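Two hands, no robot: a morning with the Tratwood grippers

The first thing you notice at Flidwood's office in Florkthorpe is how ordinary the jobs are. Someone at a table is working out how to pick up a hair dryer. The company's founder is watching, and clearly loving it.

"I could watch this all day," she says. "You do a thing with your own two hands, the kit writes down the motion, and later a robot arm gets to learn from it. I still find that a bit magical!"

The kit is called Tratwood, and it went on sale in August. You get a pair of hand-held grippers, a marker cube for each one, and software that turns the cubes' movements into paths a robot can use. No arm is needed to record, so a small lab can start collecting before it has picked one (or paid for one).

She wants people to know it takes practice. "Your first 100 recordings will be bad. Mine were terrible. You forget you only have two fingers on each side, and you try to pinch things the way you always have. By 200 you've stopped thinking about it, and that's when the good ones start." 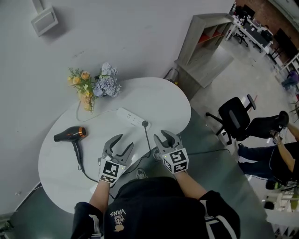
Cords are her favorite subject. "Everybody wants to start with blocks, and fine, blocks are nice. But a cord moves when you don't want it to, it drags, it gets under things. If your robot is ever going to be useful in a house it has to meet a cord sooner or later, so I say put one on the table early."

What about the cubes, which look like something from a board game? She laughs. They come printed flat on each face, and they have to stay in view of the camera, so people learn to keep their wrists from rolling too far. A coming update, code-named Piątek, should cope better when one cube hides the other. She won't promise a date.

The shared library stood at 3,447 recordings when we talked, all done by people holding the grippers. I asked which one she'd show a visitor. She thought for a while and picked a failed one, a mug that took 2 tries. "You can see the person change their mind halfway. I love that one."

Flidwood, Florkthorpe | Contact | © 2023 | Back to top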